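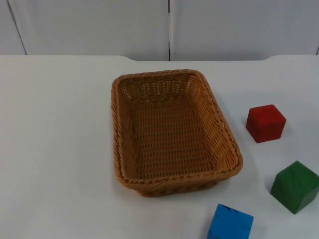
The basket stays, the blocks are negotiable

I own one good basket. It came from a shop called Erkley that closed the following February, and I have used it for bread, for mail, for seed packets and, during one bad winter, for every remote control in the house. It's tan going on caramel, with a fat twisted braid around the rim, and you can see daylight through the sides. I couldn't tell you whether it's rattan or a plastic doing a good impression of it. Marcelle Huet, who sold it to me, called it "natural style," and I was too polite to follow up.

Its newest job is blocks. We have a set of 47 wooden cubes, down from a number I've chosen to forget, and until last month they lived in a drawstring bag. A drawstring bag is a fine way to store blocks if you never want to find the green one. My son always wants the green one. So everything gets dumped on the floor, the green one is located, and he goes off to do something else with it while I crawl around with the bag.

My friend Marjan has raised two boys and has opinions about storage. Her advice was to put out a shallow tray and five blocks at a time, and hide the rest on top of the wardrobe. I said five sounded stingy. She said to try it and see who complained.

I complained, a little, mostly about the wardrobe. He hasn't. He lines them up on the white table, red first, and drops them in the basket one by one when he's done, or when he's bored - I don't ask. The rounded corners are kind to shins, too. I know this from walking into the basket in the dark, and before that from walking into its predecessor, a metal crate with a grudge.

The red one is my favorite. It's a deep, flat sort of red and the edges have gone soft. The green one has a few scuffs on top, which seems fair given its workload.

Next up is the puzzle shelf, where I have already found two left halves of the same giraffe.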